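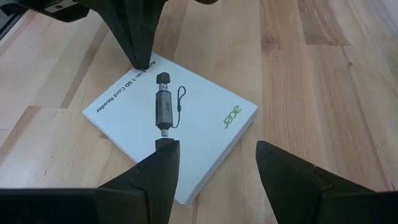
Automated Handling of Small Packaged Goods: Is It Ready for the Stockroom?

Clurnelcombe Facilities and Operations Forum
Section: Equipment and Methods
Thread status: Open

stores_office_2
Posted October 7, 2023

Members are invited to comment on the following question, which has been referred to this section by the Stores Office. Our stockroom issues small electronic accessories to staff and students: card readers, adapters, cables and similar items in thin retail boxes. The work consists of picking a box from the bench, turning it so that the label can be read, scanning it and placing it in the correct bin. The Office wishes to know whether a tabletop arm with a gripper can now be given this work without a member of staff standing beside it.

The boxed Acer 2-in-1 SD Card Reader is typical of the stock concerned. It is flat and white, and it seldom arrives on the bench square to anything. Replies based on direct experience are preferred.

benchwork_north
Reply 1

Our department operated an arm on a comparable task through September. The cell was supplied by Lesto and handled 2425 boxed items during that period. Staff intervened on 15 of them. In my view this answers the question in the affirmative. A person doing the same task for a full shift also drops boxes and misfiles them, and we have never required perfection of a person.

The angle of the box presented no difficulty. Once the gripper was above the item, the wrist turned to match it.

returns_desk
Reply 2

I must disagree with the previous reply. The figure given does not state how the boxes were presented. If each was set down singly on a clear surface, the result describes a much easier task than the one in our stockroom, where cartons are emptied onto the bench and items lie on top of one another.

Thin boxes are a particular concern. There is very little side wall for a finger to hold, and a box lying flat on a wooden top offers no gap underneath. Pressure on the wide face dents the card, and dented packaging is refused by several of our suppliers on return.

benchwork_north
Reply 3

The boxes were presented singly. I accept that this should have been stated. A feeder was used ahead of the arm, and it was loaded by hand.

returns_desk
Reply 4

Then the labor has been moved to the feeder. The Stores Office should include that time in any comparison.

label_and_scan
Reply 5

With respect to reading the label, the concern is often overstated. Printed text at a slant or upside down is read without trouble by current software, provided that enough of it is visible. The usual fault is that the gripper itself covers part of the product name at close range. On the card reader box, the black part over the upper edge lies across the first word or so of the name. We advise that the item be read before the approach begins and that the result be held until the item has been placed.

Where two products differ only in the last few characters, the barcode should be used in all cases.

domestic_services_mod
Reply 6

This section also covers residential buildings, and I would ask members not to extend these findings to household work. We assessed the Favura unit for clearing tables and putting away groceries in shared kitchens. It managed rigid boxes acceptably. It could not manage bags, and it stopped whenever a chair had been moved. Residents stopped using it after 20 days. A rigid box on a flat table is close to the easiest item such a machine will be offered.

tooling_east
Reply 7

Regarding the dented packaging raised in Reply 2: a suction cup is the normal tool for a flat face of smooth card. The Mamani project changed from fingers to suction for this class of goods and reported fewer marks. Fingers remain useful where stock is mixed. I would not purchase a finger gripper for flat boxes alone.

returns_desk
Reply 8

Suction is a reasonable proposal. I would withdraw part of my objection if it were tested on our own stock, including shrink-wrapped items and boxes with a hanging tab. I maintain the objection regarding piles.

stores_office_2
Reply 9

The Office thanks members for their replies. A trial of 2 weeks will be requested, using suction and with cartons emptied onto the bench in the usual way. Loading time will be recorded. A member of staff will remain at the bench throughout. Departments wishing to lend stock for the trial should reply below with the item type and box dimensions.

label_and_scan
Reply 10

We can lend boxed cables and memory cards. Dimensions will follow.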